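4.2 Comparing two cameras in the simulated room

Run this check before you connect a camera to the Trokix controller. You need both camera profiles, Drendine and Boateng, and the Zoscombe room file.

1. Open the room file and load the Drendine profile.
2. Set the view so that the door, the plant and one arm of the sofa all show in the preview.
3. Leave the room lights at their default level.
4. Save 25 stills to the test folder.

Note: the preview runs at low resolution. Saved stills use the resolution set in the profile.

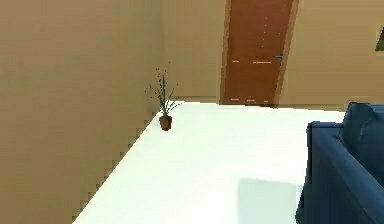 Figure 7. Preview with the plant, door and sofa in view.

5. Look at the line where the left wall meets the floor. If it is stepped in the saved stills as well as in the preview, turn on edge smoothing and save them again.
6. Check the door handle. It should stand out from the door. If it does not, raise the contrast by 2.
7. Load the Boateng profile and repeat steps 3 to 6. Do not move the view.
8. Enter both sets of results in the comparison sheet.

Caution: the floor is very pale. Do not use it to set the exposure. Use the left wall.

Caution: close the preview before changing profiles, or the old settings stay in memory.

Section checked by Akinyi Simiyu, Apr 19, 2025. For arm set-up, go to 4.3.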